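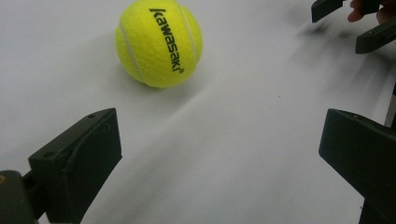

Spent Monday evening reading the websites of every place within driving distance that offers therapy for kids with developmental delays. My youngest is on three waiting lists. I have some thoughts and nowhere better to put them.

Every single one says "individualized." I'd like to meet the clinic that advertises the other kind.

Truslow has a page titled Our Outcomes. I got a little excited. It's four quotes from happy parents and a stock photo of a kid on a swing. No outcomes.

I wrote to ask how many of the kids who started last year met even one of their goals. Got back a PDF about their values.

Okum does give a number, so credit for that. "600 families served." Served how? A phone intake is a service. So is a year of weekly sessions. I asked which ones they count and the person on the phone said she'd never been asked that before. I believe her.

The one that really gets me is hours. We did an evaluation in June at a place I won't name and they came back recommending 33 hours a week. He's four. That's a full-time job with a short Friday.

I asked what would be different at 14 hours. Long pause. "We find that more is generally better." Better at what? Compared to who? And who bills for the difference?

People are going to tell me there's research. I know there's research. I've been reading it at night like a lunatic. What I've read argues with itself a lot more than the brochures let on, and the kids in it don't all look like mine.

I also don't love it when a clinic tells me the window is closing. It may well be true that earlier is better for some things. It's also what a mattress store says on a holiday weekend.

OK, the toy kits. If your kid has a diagnosis the internet knows about it before your mother does, and every ad I get now is for a sensory box or a fine motor box.

Zumoton wants a monthly subscription for theirs. I looked through the contents list for month one. Putty, clothespins, a lacing card, some beads, a ball. The guide that comes with it is apparently "therapist informed," a phrase that could cover a therapist overhearing it on a bus.

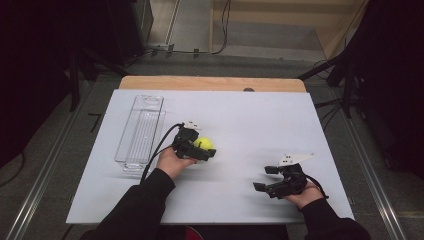
Our OT, who is not from any of the places above and who I like, has never once told me to buy a kit. She says pick a thing he wants to do anyway and make it slightly harder. For us that's putting stuff in other stuff. A tennis ball and a clear plastic bin like the empty one in that photo would cover a week of it -- ball goes in, ball comes out, now use the other hand, now use the kitchen tongs. I priced out everything else on the Zumoton list and most of it is in my junk drawer already.

Do I know the tongs are helping? No. He's four, he'd be changing anyway. I'm trying to hold myself to the same standard I'm being snotty about.

I did like one thing on the Nic Giolla site. They have a short section on when they stop. What they look at, how often, and what happens if there's no progress after a few months (they change the plan or send you somewhere else). It was two paragraphs and it was more than I got from everybody else put together.

They're also not taking new kids. Naturally.

So here's what I'm asking on the phone now, if it's any use to you. Who is physically in the room with my kid, and what training do they have. How many of those people left last year. What does he get to say no to. Can I sit in.

"Can I sit in" has been the most useful. Two places said sure, any time. One said parents can be a distraction and offered me a tour of the lobby.

Someone in my replies asked if I'm against therapy. No. We do OT every week and I'd fight anybody who tried to take it away. I'm against being sold something by people who get vague when I ask what it does.

Still on the three lists. Okum says they'll call me back about the 600 -- I'll post it if they do.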